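Private members' bills in the Killik Legislative Assembly: frequently asked questions

Procedure Office, Table Services 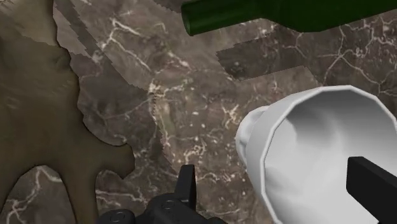 The answers on this page apply to bills introduced by members who are not ministers. Government bills follow a separate timetable and are covered in the Guide to Executive Business. Where this page and the Standing Orders differ, the Standing Orders prevail.

Who can introduce a private member's bill?

Any member of the Assembly who is not a minister, a parliamentary secretary or the Speaker. A member appointed to the ministry after introducing a bill must transfer it to another eligible member within 8 sitting days. If no transfer is lodged, the bill is discharged from the Notice Paper.

Does a bill need supporters before it is introduced?

Yes. The notice must carry the signatures of three members other than the sponsor. Signatories are not bound to vote for the bill at any stage. A signature can be withdrawn in writing up to the point at which the notice is read, but not afterwards.

Can a private member's bill spend public money?

No. A bill that appropriates revenue, or that imposes or raises a tax, can be introduced only by a minister with a message from the Governor. A bill that creates an administrative cost without appropriating funds is in order. The Clerk gives written advice on borderline cases, and the Speaker rules if the advice is contested.

When are these bills debated?

On Wednesday mornings in sitting weeks, from 9.30 am until the luncheon suspension. Time lost to a ministerial statement or a condolence motion is not made up. The Selection Panel, chaired this session by Wing-yan Yu (Member for Tam), sets the order of business and publishes it on the previous sitting day.

How is the order decided?

By ballot at the start of each session. Members drawn in the ballot are given a priority number, and bills are called in that order until each has had a second reading debate or has lapsed. Bills introduced after the ballot are placed at the end of the list in order of receipt. Members may exchange priority numbers by joint letter to the Clerk.

How long can a member speak?

The sponsor has 20 minutes on the second reading and 5 minutes in reply. Other members have 10 minutes. In the consideration in detail stage, each member may speak twice on any question for up to 5 minutes. There is no limit on the number of amendments, but an amendment must be relevant to the subject matter of the bill — the long title is the usual test.

What is a closure motion, and can it be used here?

A closure motion ("that the question be now put") ends debate immediately if carried. It is available during private members' business, but the Speaker must not accept it until at least 40 minutes of debate have taken place on the second reading. This restriction was inserted after the Bison River (Water Allocation) Bill was brought to a vote following a single speech. The ruling given on that occasion no longer has effect.

Can a bill be referred to a committee?

Yes, on a motion moved immediately after the second reading is agreed to. The motion must name the committee and set a reporting date. If the committee has not reported by that date, the bill returns to the Notice Paper automatically and the committee's inquiry lapses.

Can the public petition for or against a bill?

Yes. A petition on any bill before the Assembly must be addressed to the Speaker, state the request on every page, and be lodged by a member. Electronic petitions are accepted. A petition with 2,167 or more valid signatures, being the threshold set by resolution for the current Assembly, is listed for a short debate. Reaching the threshold does not change the bill's priority number.

What happens when the session ends?

All private members' bills lapse at prorogation. A bill that had passed its second reading can be restored in the next session by motion without notice, and resumes at the stage it had reached. A bill that had not passed its second reading must be introduced again. Dissolution is different: nothing carries over to a new Assembly.

Who drafts the bill?

The sponsor may use the non-government drafting service, which is confidential and free of charge to members. Instructions for the spring sittings should reach the service by the end of June. Drafts prepared by outside solicitors or interest groups are accepted but must be checked for form before notice is given. Contact Wai-kit Tu, Senior Drafting Adviser.

Where are past bills and divisions recorded?

Bills, explanatory memoranda and amendments are held in the Bills Register. Division lists are printed in the Votes and Proceedings, normally by noon on the day after the sitting. For material from before the register was established, contact Sze-wing Lo at the Parliamentary Library, Clurau.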